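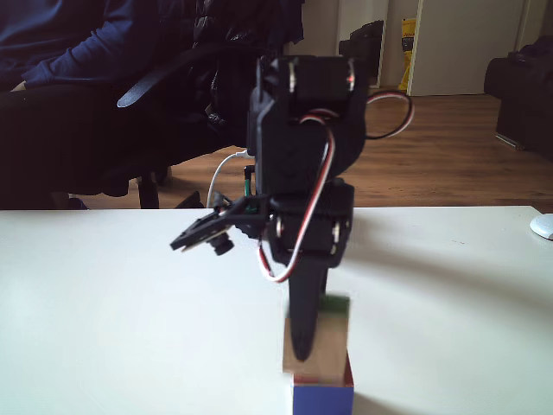 A small robot arm with a gripper and a camera mounted under it.

How a Robot Arm Learns From Examples

A calculator follows rules that a person wrote down. Some robot arms work another way. They are given many examples of a job, and a computer program looks for patterns in them. Collecting those examples is called data collection.

The parts of the arm

An arm like this one is built from servo motors joined by brackets. A servo motor is a motor that can turn to a chosen angle and hold it. Wires carry power and signals to the motors. On the arm is a gripper with two fingers.

The camera gives the program a view of what is near the gripper. The motors report their angles. Together, these two kinds of information say what the arm could see and what shape it was in at the same moment.

What is one example?

One example is called an episode. It is a recording of one job from start to finish. At the Draststead workshop, the job is to pick up a small cup and put it on a tray. A person guides the arm through the whole movement by hand or with a controller. An episode there lasts 8 seconds.

The computer saves camera pictures and motor angles 10 times each second. That makes 80 saved moments in one episode. Each moment is stored with the time it happened, so the pictures and the angles can be matched up later.

Why are so many needed?

Suppose every episode began with the cup in the same spot. The program might learn to reach for that spot even when the cup was somewhere else. For this reason the cup is moved before each new episode. The lighting is changed too.

The Draststead set is named Jorora. By August 2023 it held 1483 episodes.

Checking the examples

Suha Azar checks the recordings. She removes an episode if the camera pictures are missing or if the motor angles were not saved. An episode in which the cup is dropped gets a label, "dropped," and goes in a separate folder. Programs can use those too, but they must not be mixed in with the good ones by mistake.

Training

During training, the program is shown a saved moment and guesses how the arm should move next. The guess is compared with what the person did. If the two are different, the program changes some of its numbers slightly. This is repeated many times.

After training, the arm is tested with the cup in places that were not used in the examples. If it often misses on one side of the table, more episodes are recorded on that side.

Words to know

Servo motor: a motor that turns to a set angle.
Gripper: the part of a robot that holds things.
Episode: one recorded example of a job.
Label: a word or number that tells what an example contains.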